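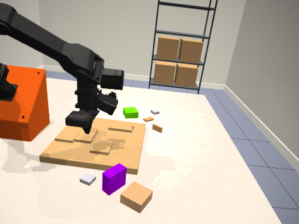 Home | Topics | Robots | Faults and Failures | Random article | Log in

Search this encyclopedia Go

Tile drop fault

The tile drop fault was a control error in Wotard, a program for training robot arms in simulation to pick up and place small flat parts. It caused the simulated gripper to push its fingers into the work board when lowering onto a thin tile.

Wotard was written at Elska, a robotics software firm. Its standard task set places an arm on a fixed pedestal beside a flat board, with loose tiles, slats and blocks on the board and the floor.

Cause

The fault was found in May by Noemí Zepeda, a test engineer, during a batch of 2693 runs. In 285 of them the fingers went below the top surface of the board. The program measured part height from the floor, but the grasp planner read the same number as height above the board. Tall blocks hid the error. Flat tiles left no margin for it.

The simulator did not stop on contact. Its force limit had been set to 100 newtons for an earlier test and never changed back, so most of the bad runs were logged as normal. On a real arm the same motion could bend the fingers or trigger a protective stop.

Correction

Elska moved both readings to a single reference point and lowered the force limit to 40 newtons. Runs that crossed the limit were marked as failed. Policies trained before the change were withdrawn from hardware testing and trained again.

See also: Force limiting; Grasp planning; Protective stop

Comments (2)

Aqeel Ansari: Was the limit per finger or for the whole gripper? The article should say.

fokus_reader: We had the same height mixup with thin slats. Took two weeks to find.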